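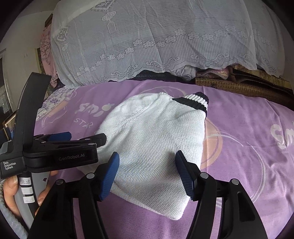
Ticket 4000 – Flirndale online shop, returns form rejecting postcodes
Status: open, waiting on customer
Raised by: Thitima Rungrueang
Assigned to: Lertchai Ongart

Wednesday 09:10, Thitima
Customers can't submit the knitwear returns form. They fill it in, press Send and get "Postcode not recognised". We had 43 complaints overnight. Phone orders are fine.

09:35, Lertchai
Tried it with my own address and got the same error. Clearing the browser cache made no difference. Tried a second browser, no difference.

10:20, Lertchai
The address lookup goes through Purnar. Their status page shows green, but our log has a timeout after 6 seconds on every call. Asked Chaiwat whether anything changed on the firewall.

11:05, Chaiwat
Yes – the outbound rules were tidied last night and the Purnar entry was dropped. Put it back.

11:15, Lertchai
Form goes through now on both browsers. Lookups take around 2 seconds. Thitima, please ask one of the customers to try again before I close this.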